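Counter display for snacks, clear acrylic or wire?
Forum: Small Shops and Break Rooms > Fixtures and Shelving

najwa_m
Posted 8:14 am

I run the front desk at a shared office and we keep a snack table for the tenants. Right now everything sits in a flat tray and the gum ends up under the chocolate. I want something tiered. The two I keep coming back to are the clear acrylic stand from Kustholm and the black wire one from Sperling. The table is 4 feet long and the stand can take up half of it at most. Anyone used either?

baumgart_v
Posted 8:52 am

Wire. I had acrylic for two years and it scratched every time someone dragged a box across it. It also shows every fingerprint. The Sperling one goes in the dishwasher if you take the feet off.

ottmar_t
Posted 9:30 am

I disagree with Volker. Small things tip over on wire. Gum bottles have a narrow base and they never stand straight on it. I have a clear tiered stand and set it diagonally on the table so people can reach it from two sides. Chocolate bars and boxes go on the top row, gum lower down.
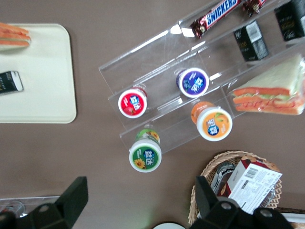 I keep the Extra bottles together and put different flavors next to each other. People pick by lid color, so they don't need to lift every one to read the side. The bars lie flat. If you stand them up they lean and then slide down behind the next row.

Cleaning is a soft cloth and dish soap. No glass cleaner, it clouds the plastic over time.

baumgart_v
Posted 9:41 am

You can lay a sheet of shelf liner on the wire and the bottles stand fine. And you still have glare with acrylic. Under our ceiling lights I couldn't read half the labels.

ottmar_t
Posted 9:58 am

Then you have a wire stand with a plastic sheet on it. Glare I'll give you. Mine shines along the edges under a bright light. Turning it a little helps.

sabine.mk
Posted 11:05 am

We sell from ours, so maybe a different case. Acrylic was better for us. Customers see what's on the lower shelves without bending down. I would not put boxes on the top row though. They hide what's behind them, and if the stand gets bumped they're the first to fall. Boxes go at the bottom in our store.

Also check the dividers before you order. On the Kustholm they are glued, so if your bars are wider than the slot you're stuck. The Urkham has dividers you can move. Mine has held up for 8 months.

najwa_m
Posted 12:20 pm

Thanks. I didn't know the dividers were glued. Sabine, does the Urkham slide around on the table? Ours has a smooth top.

sabine.mk
Posted 12:47 pm

A bit. I put clear rubber dots under the corners. The hardware store has them.

baumgart_v
Posted 1:10 pm

Still wire for me, but if people are only taking gum and chocolate a few times a day the scratching will be slower than it was here. We had kids at ours.

najwa_m
Posted 4:36 pm

Ordered the Urkham. It should be here in June. I'll try the boxes at the bottom first and move them if people complain.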